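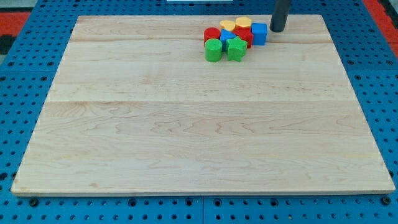
Jadwiga Kubiak wrote back that before anyone signs for a second arm, she wants to know why the first one needs new fingertips so often, and whether the price we put in the plan covers that or not.

Fair question! I'm moving this over from email so it lives in the ticket with everything else. Status is still open, priority normal, category "equipment – purchase planning."

Quick recap for anyone joining now. The Tatthorpe bench is where we do the pick and place work with the shape blocks, and the Luro gripper on it has been losing its hold on the smaller pieces. I opened this as a plain repair ticket. Then I started adding up what we spend keeping that gripper going, and it turned into a budget thing pretty fast (sorry, Jadwiga, I know you were hoping for a short one).

What I tried, in order:

Cleaned both fingers with the wipes from the kit. Better for one morning, then back to dropping the star and the triangle.

Lowered the closing speed. Slower, same drops. Put it back where it was.

Raised the grip force one step. That helped a lot with the cylinders, but the fuzzy finish on the blocks seems to grab at the finger sleeves and I could see them starting to roll up at the ends. I would not leave it like that over a long run.

Swapped in the last pair of new sleeves from the drawer. No drops the rest of the day. So there's our answer, more or less: the sleeves wear out, and they wear out quicker when the blocks are bunched together and the fingers have to squeeze in beside a neighbor. The cube out on its own is never a problem. It's the ones in the middle of the pile that rub.

I also checked the board, because somebody suggested it was sliding on the blue table. I pushed on it with my hand between runs and it moved a little, so yes, I'd like proper stops for it. We've got a whole table of holes to bolt into, it's a cheap fix. I don't think it's behind the drops, though.

Now the money part. Here's what I have so far:

Second Luro gripper, same model, quote from Wosero: $900. That's the gripper alone. Fingers come with it, spare sleeves don't.

Sleeves: $30 a pair. We've been buying these one pair at a time out of petty cash, which is why they never showed up in the plan. My mistake, I should have given them their own line from the start.

Board stops and bolts: I'd put down $200 and expect to get some of it back.

Morsy also has a gripper that would fit our mount, and their sales person was very nice on the phone, but the lead time made me nervous and we'd need a different cable. I've asked them for a written quote anyway. If it comes in low I'm happy to be talked into it – I'd just want to borrow one first and run it on these same blocks, packed close like we normally have them. Every gripper looks great picking up one cube in the middle of nowhere.

Update, June 1, 2019: Wosero answered my question about the sleeves. They do sell a thicker kind, same price, and they'll throw in 2 pairs with a gripper order. They wouldn't promise anything on how long the thick ones last, and I kind of respect that. I've asked if they'd send a pair ahead of the order so I can try them on the arm we already have.

So, Jadwiga, to your question: no, the number in the plan does not cover sleeves. Please hold the purchase request until I've redone it. I'd like to add a running costs line for both arms, keep the stops separate so they can be approved right away, and leave the gripper choice open until Morsy writes back.

One thing I need from your side: can running costs come out of the same pot as the purchase, or do they have to go under supplies? If it's supplies I'll need to fill in the other form, and I can't find the current version. The one on the shared drive still has the old address on it.

Leaving this open. Next step is mine (revised plan), then yours (which pot).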